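Ngaio Fairweather
Oct 29, 2023

1/ Five weeks into the trial of Sarkora's kitchen package, the one where you rehearse a two-armed robot in a simulated kitchen before you let it near anyone's crockery. Thread, with grumbles.

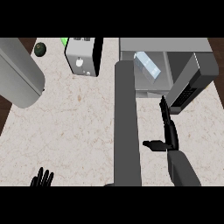 Sarkora kitchen sim: right hand at the microwave door, toaster nearby.

2/ Yes, it's a marble worktop. My own kitchen has never looked like this, and neither has any kitchen belonging to the people who'd be using the robot. I've asked Sarkora for scratched laminate. Po-yen Kwan on their support desk says it's "on the list".

3/ Setup took me 2 evenings. The manual says one. The manual was written by someone who already had the right graphics driver.

4/ What you get for your licence: the simulator, a stock of kitchen layouts, and a task editor that hides its save button in a menu called Scene Health. I lost an afternoon's work to Scene Health in September and I'm still cross.

5/ Doors are the good bit. Hinges feel heavy in a believable way and you can change the stiffness per appliance. Our old package, Lallari, had microwave doors that swung like a saloon in a western.

6/ Fingers are less good. Long thin ones against a thin door edge is a mean test, and the contact settings need a lot of fiddling. Koen Schouten sent me his file, which I now guard like a family recipe.

7/ Left to itself overnight it got through 1053 runs of the microwave task on one desktop machine. The log is a single text file. No search. Bring tea.

8/ Price: they quote per seat, and a "seat" is a computer, so my laptop and my desktop are apparently two different people. Ivar Berge at Nurkdale got the same answer and is also sulking.

9/ Would I renew? Probably – for the doors. If you mainly do picking things up and putting them down, try the cheaper tier first and see if you miss anything.

10/ Someone's asked whether the toaster works. The lever does, in the newest build. No toast yet. I've put in a ticket.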